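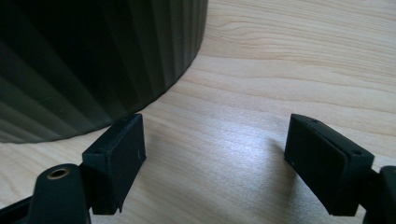

Care Labels Should Say What the Finish Is

Most household furniture is sold with a care instruction of one line. It says to wipe with a soft cloth and avoid harsh cleaners. The instruction is the same for a table finished with hardening oil, a table finished with water-based polyurethane, and a table finished with wax over nothing at all. These three surfaces fail in different ways and are repaired in different ways. A buyer who follows the one line exactly will still shorten the life of at least one of them.

My position is that the seller should be required to name the finish, by type, on a label fixed to the underside of the piece. I do not mean the brand name or the color name. "Natural" is a color name. "Matte" is a sheen. Neither tells the owner what is on the wood.

The practical case is simple. A film finish, such as polyurethane or lacquer, sits on top of the wood. When it is scratched through, water gets under the edge of the film and the damage spreads sideways. Spot repair is difficult, and the usual fix is to sand the whole panel and recoat it. An oil finish sits mostly within the surface fibers. A scratch can be sanded locally with fine paper, oiled again, and left to cure. The owner of an oiled table who believes it is lacquered will do nothing for years and then pay for a full refinish. The owner of a lacquered table who believes it is oiled will rub oil onto a film that cannot absorb it, and will get a sticky layer that holds dust.

I bought a table from a shop called Wotum and asked by email what the top was finished with. The first reply said "a durable natural finish." The second gave me the care line again. The third, from a person in the warehouse, named a hardwax oil. It took 5 messages to get that far, counting mine. The warehouse had the information all along, printed on the carton in a code that the shop staff had not been taught to read.

Imre Kun, who repairs furniture and taught me most of what I know about solvents, does not agree that labels would help much. His argument is that a finish changes after sale. Owners apply polish, silicone sprays and whatever was under the sink, and after a few years the label describes a surface that no longer exists. He tests every piece regardless of what the customer tells him. A drop of denatured alcohol in a hidden spot will soften shellac. Lacquer thinner will soften lacquer. If neither does anything, he assumes a cured oil or a catalyzed film and looks at how the pores are filled.

I accept the description of his trade but I do not think it answers the point. A repairer tests because there is no record. With a record, the test becomes a check on a known starting condition, and contamination is easier to identify. The label is also mainly for the first few years, when the owner is forming habits and the original finish is still the one being cleaned.

The stronger objection is cost, and here I think the industry overstates its case. The manufacturer already knows the finish. It has to, in order to buy it, store it and set the drying schedule. Much furniture already carries a sticker with a batch number. Adding two or three words to a sticker that exists is not a new process. Smaller makers may object that they change finish between runs. In that case the label changes between runs as well. A maker turning out 200 tables a year can do this with a rubber stamp.

A third objection came from Dinesh Begum, a reader of an earlier version of this piece. He pointed out that most buyers would not understand the words. This is true today. It was also once true of fiber content on clothing, and people learned to wash wool differently from cotton after the labels gave them a reason to. Understanding tends to follow the information — it seldom arrives first.

What the label should contain is open to debate, and I would keep it short. The type of finish, from a fixed list: oil, wax, hardwax oil, shellac, lacquer, polyurethane, other film. Whether the piece can be recoated without sanding to bare wood. Whether the underside and end grain are finished at all. The last item matters more than it appears to. A top that is sealed on one face and bare on the other takes up moisture unevenly and will cup, and many owners blame the heating.

I would leave out sheen, color and any claim of durability. Durability ratings depend on a test method that the buyer cannot see, and they invite argument. I would also leave out maintenance intervals. A dining table used by a family of 5 and a hall table that holds keys do not need the same schedule, and a printed number will be treated as correct for both.

There is a smaller matter of things placed on the surface. Plasticizers in some soft feet and mats will migrate into certain films and leave a permanent mark. Oiled wood is less prone to this but will take a ring from a damp base overnight. An owner who knows the finish can pick a felt pad or a cork one accordingly. Without that knowledge the choice is a guess, and the result shows up when the object is moved.

None of this requires new chemistry or a new standard of quality. A poor finish, correctly named, would be fully compliant. I would still prefer to buy it over a good one that the seller cannot identify.

Last updated: 2023-12-07

Contact | Copyright Lakatos, all rights reserved | Back to top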